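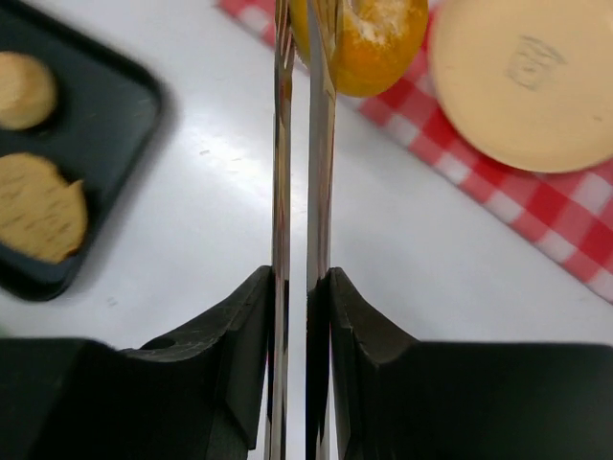 Gripper at the biscuit bench, with two steel strips between its fingers and a tray to the left.

Working alongside the arm: tips from the Ovlow kitchen

Set the tray down before you start the arm, and keep it on the same side all shift.

Wipe the white bench between batches. Crumbs and sugar build up quickly.

Check the gripper fingers for scratches on Mondays and tell Nomvula Radebe if they get deeper.

Keep checked cloths flat. A fold will tip a plate.

We plate more than 600 biscuits on a busy day. The arm does the lifting now, so the two of us who used to do it check and pack — easier on the wrists, harder on the eyes. Swap jobs every hour.

Write down each stop in the book, even the short ones. Elaheh Alipour reads it on Fridays.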